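Bin work, October to March: gallery

Posted March 16, 2021

Drellent is a project to gather grasping examples for a learning system. The arm works over a bin of mixed household things, tries to take hold of one, and every try is stored with its pictures, its joint readings and a mark for how it went. The learning system, which we call Nina, is trained on those stored tries. We began in October with one table and one bin, and this page is a look at how the work stands now.

It is mostly for people at Groen and Vornach, who use the recordings and have asked what the bench is like. Terms are the ones we use every day. A "try" is one reach into the bin. A "set" is 128 tries with the same group of objects. A "fill" is the group of objects itself.

The notes on fills, marking and storage come first, then the bench, then what we plan to change.

What goes in a fill

A fill is drawn from a shelf of things we have bought, been given or brought from home. We want a mix of hard and soft in each one. Jars and bottles roll and are smooth. Cloth changes shape every time it is dropped, and two recordings of the same piece of cloth can look like two different things. Soft toys come somewhere in between: they give a little under the fingers and go back to their shape.

Small fills have proved more useful to us than large ones for the first round of training. With a heap of objects the arm nearly always closes on something, so the marks come out good and Nina learns little about where to aim. With only a few things in the bin a poor aim shows up as a miss. We still record heaped fills, and they are kept in a separate folder with the letter H in front of the set number.

We don't wash or tidy objects between sets unless they leave something behind on the floor of the bin. Labels stay on if they came with one.

How tries are marked

Each try gets one of four marks: held, dropped, missed or stopped. "Held" means the object was still in the fingers when the arm reached its upper position. "Dropped" means it left the bin floor and came down again before that. "Stopped" covers anything where the arm halted by itself or one of us pressed the button. Stopped tries are kept but are not used for training.

Marks are made by the program from the finger readings, then checked by a person from the pictures. Cloth gives the most trouble here. A thin fold between the fingers reads almost the same as closed fingers with nothing between them, so all cloth tries marked "missed" are looked at twice.

At the time of writing we have 3,000 checked tries. Vornach has the first part of these and will get the rest when the H folder has been gone through.

At the bench

The bin has a sloping divider across it, and the objects are put in the part in front. The divider and the floor of the bin are well scratched by now. We have left them as they are, as Nina ought to cope with marks and shiny patches in the background. Clamps with orange handles are fixed at both sides.

The fill shown has a jar with a green screw lid and a small orange toy on the left, and a piece of striped cloth on the right with a dark blue item next to it. The gripper is over the cloth and the blue item. 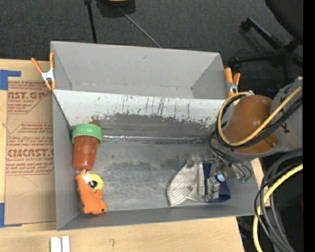

Cables and clamps

Cables take up more of our time than anything else on the bench. A loop that is too short pulls when the wrist turns, and one that is too long hangs into the view of the camera and sometimes into the bin. We check the loops by hand at the start of each set, moving the wrist to both ends of its turn with the arm raised.

Clamps are checked at the same time. If the bin has moved on the table, we measure its place again before recording, and the new values go in the set's text file under "bin". Sets recorded before this rule have no such line, and the values for them should be taken as unknown.

Storage

Each set is one folder. Inside are the pictures, a table of readings, a table of marks and the text file. The text file gives the fill, the bin values, the gripper opening used at the start and any remarks. Please read the remarks. They are short, and they say things like "light changed at try 40" that cannot be found anywhere else in the folder.

Pictures are stored as they come from the camera, with no cropping. Groen asked for a cropped copy as well, and a small program for making one is now in the tools folder. It cuts to the bin using the values in the text file, so it will not run on the early sets.

Next

There are 6 new fills ready on the shelf, all with at least one piece of cloth and one see-through object. We have very few see-through objects so far and expect a lot of misses.

After that we will record 10 sets with the bin turned at different angles to the table. The fills will be ones we have used before, so that the angle is the only new thing in them. The list of fills and angles will go in the shared folder before recording starts, and requests for changes can be added at the bottom of it.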